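Magazine > At Home > Bed and Linen

July 30, 2020
By the At Home desk

The summer bed, and the pink thing lying on top of it

There is a week every summer when I give up on the comforter. I hold out longer than I should, kicking it down to my ankles at night and hauling it back up toward morning, and then one day I strip the whole bed down to the mattress cover, open both windows, and wonder why I waited.

I grew up in a house where the mattress cover was the best-looking thing on the bed, and almost no one ever saw it. My grandmother bought hers from a shop called Panasiuk, two bus rides away, where the bedding was stacked on shelves up to the ceiling and you had to ask for the ladder. She chose roses, big ones, quilted, and then she put a plain white sheet over the top and kept it there for the next 17 years. When we changed the beds on Saturdays I got to see the roses for as long as it took her to shake out the clean sheet, and I remember feeling a bit sorry for them!

So I have gone the other way. In hot weather my own bed gets a good quilted cover and very little else, and if company comes by, well, they can look at the flowers. A quilted cover holds its shape when you sit on it to put your socks on, and it makes a fine flat place for sorting the wash, which in my house is done on the bed or it isn't done at all. (I own a folding table. It's behind the door with coats on it.)

The wash in July is mostly light things. Cotton nightgowns, thin blouses, the loose printed pieces you live in when it's too warm for a waistband. They are lovely to wear and a nuisance to fold, all slippery hems and no corners, and I have never managed to get one flat on the first try. What works for me is to pick the piece up by one gathered end, let the rest of it drop and open out, and only then lay it down and smooth it from the middle with the side of my hand. Sleeves in, if it has sleeves. Then in half the long way, and in half again, or into a roll if it's headed for a drawer. I roll everything thin and fold everything thick, and my sister does it exactly backward, and both our drawers close.
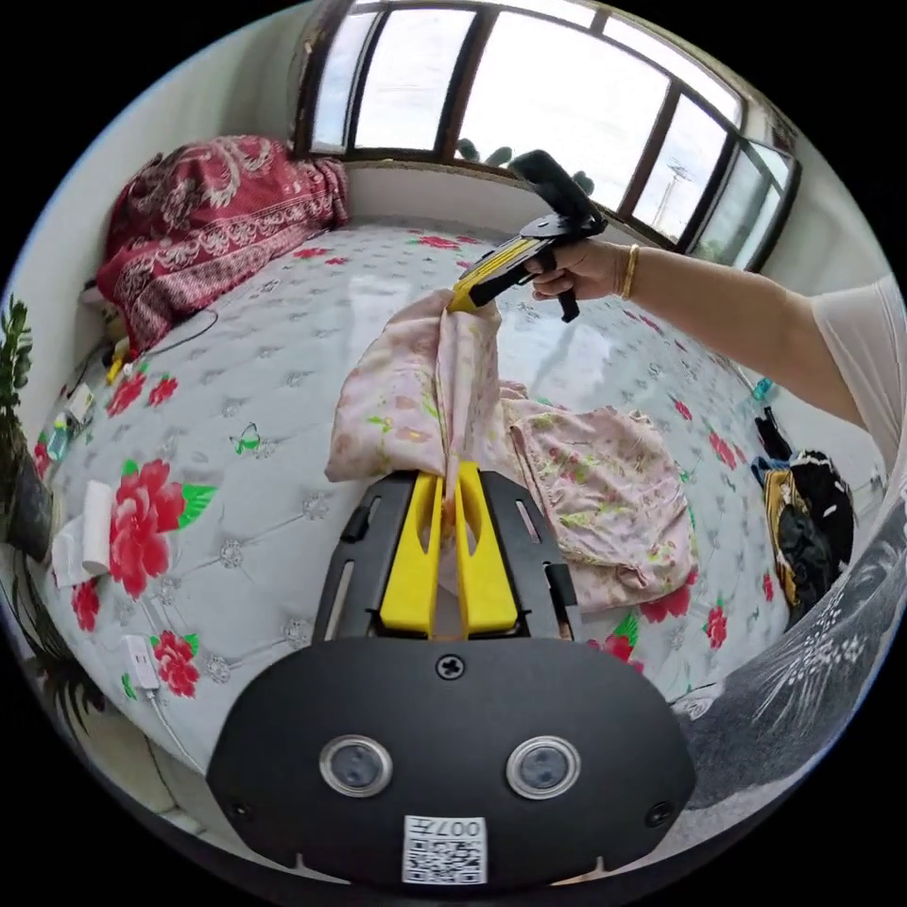

Flowers on flowers: a pink print comes up off a quilted, button-tufted cover.

I'm fond of a bed like that one, with red blooms the size of peonies under a pink print with flowers of its own. The decorating books would have you pick one pattern and keep the other plain, and I followed them for a good 13 years before I got bored. Leaves are what hold a mix together, I think. If there is green in both prints, your eye goes from one to the other without any trouble. And there's a little butterfly in there too, green and white, which I would have hunted for every single morning as a child.

A few words on care, as readers always write in. Shake a quilted cover outdoors before you wash it, and read the label, especially if there are buttons or rosettes in the tufting. Mine goes in by itself on the gentle cycle, buttons facing in, and it takes 2 days on the line when the air is heavy. Come February it goes back under the flannel sheets, and I do miss it.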